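Last updated: August

Looking After a Gripper Arm in a Home Workshop: What I Do and What I've Stopped Doing

By Liên Châu
Monday

I have a low opinion of maintenance schedules, and the one that came with the Hamero arm hasn't improved it. It runs to 30 pages and has you wiping, greasing or logging something nearly every day. I followed it faithfully for one month. Then I started dropping the steps one at a time to see what got worse, and for most of them nothing did.

So these are the tips that survived. My arm has a two-finger gripper with soft pads and a small camera at the wrist, and it spends its days picking up cushions, cloths and other floppy things. If yours welds car doors, go read something else.

Pads

The pads are the part that wears, and the part people fuss over in the wrong way. The manual says to change them every 1,000 grips. I don't believe that number. Picking up a cushion does next to nothing to a pad. Dragging it sideways over the edge of a table will ruin it in an afternoon.

Look at them instead. Close the fingers slowly on a strip of plain paper and give it a tug. If it slides out, clean the pads and try once more. If it still slides, change them.

For cleaning, use a barely damp cloth and then a dry one. I've been told to use rubbing alcohol, and it does cut grease, but on soft pads I've seen it leave the surface crumbly after a few rounds. Keep alcohol for metal. Do not use the "pad restorer" sold by Gasotell. I bought a bottle. It made the pads sticky for a day, and then they picked up every bit of lint in the building.

When you stick new pads on, get all the old glue off first. A plastic scraper and patience will do it. Press the new one down with the fingers closed and leave it overnight. The packet says 6 minutes. The packet is optimistic.

Screws

Check the screws that hold the fingers to the body. That's a real job and it takes no time. Put a dot of paint pen across each screw head and onto the part beside it, and when the two halves of the dot stop lining up, the screw has moved. I do it on Monday with my coffee.

I don't retighten screws that haven't moved. A man at the Bremunau repair evening told me he goes round his with a wrench every morning "to be safe," and he had also stripped two of them.

Grease

Less than you think. Most of the grippers I've opened up for other people were suffering from too much of it, with dust stuck in the extra so it had turned to gray paste. If the slide moves freely and doesn't squeak, leave it alone. If it does need grease, use what the maker names, put on a smear, run it open and closed a few times and wipe off what squeezes out.

Power off at the plug first, please. The stop button holds the arm still, but I wouldn't put my fingers in there on the strength of it.

The camera window

Breath and a clean lens cloth. No glass spray, no shirt tails. If the picture goes soft after you've cleaned it, check whether the camera has been knocked before you blame the lens. Mine had turned very slightly in its bracket and I spent a whole evening polishing something that was already clean.

After you've touched the camera or changed a finger, run the alignment routine. I was doubtful about this one too and skipped it twice. Both times the arm closed just beside the cushion instead of on it, so I do it now.

The room

Most of what gets called a gripper fault is a floor fault or a cable fault. Grit gets kicked up onto the work surface, from there onto the pads, and then you're back at the top of this page. Sweep before you run anything. I keep the spare stuff in the corner, in a sack and a couple of cardboard boxes, and I mark the boxes in fat black pen so I don't have to open them all. 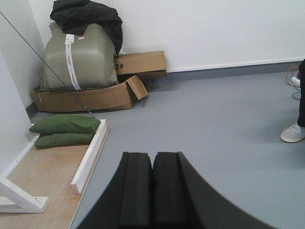 Cables want more thought than they usually get. Move the arm by hand through its whole reach with the power off and watch what the wires do. If one goes tight at any point, it will go tight a hundred times a day once you stop watching. Give it slack there and tie it lower down. I don't care for those spiral wraps. They look tidy and they hide the worn spot.

What to write down

The manual wants a log with 100 boxes to tick. I keep one index card: date, what I changed, and what it was doing before I changed it. The last one matters most, and the official log has no place for it.

Spare fingers are worth having if yours are the printed kind. Spare motors, I'm not convinced.

Comments

Trevor
I'll stick up for the daily wrench check. On a bench that shakes, screws do walk.

Liên Châu
Then fix the bench! But fair enough, and the paint dots would show you either way.

padsaver
Does the paper test work with the ridged pads? Mine lets go of paper even when they're new.

Liên Châu
Not very well. Try a strip of old T-shirt for those and compare it against a fresh set.

Oldshed
Same story with the Gasotell stuff. Lint everywhere. Still have most of the bottle if anybody wants it.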